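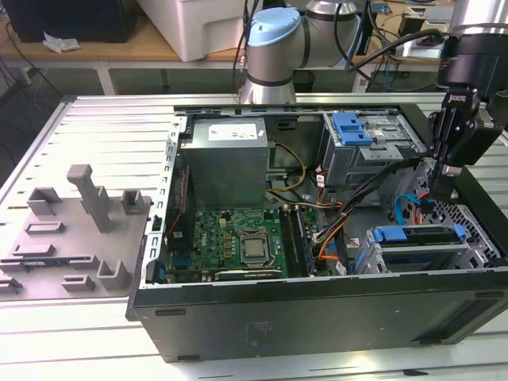
Desktop tower on its side, panel off, gripper over the drive area.

Can a machine strip an old PC yet?

Partly. Lifting out a memory module or a drive is within reach if the tower lies flat and parts have a set place to go. Loose cables are still the hard part - they never hang the same way twice. The shop at Astden tried 22 towers in June and finished three without a person stepping in.

For now, do it by hand:

Unplug the tower and hold the power button for a few seconds.
Lay it down with the open side up.
Pull SATA cables by the plug, pressing the clip if there is one.
Open the latches at both ends of a memory slot before lifting.
Leave the power supply closed.

Rezaul Khan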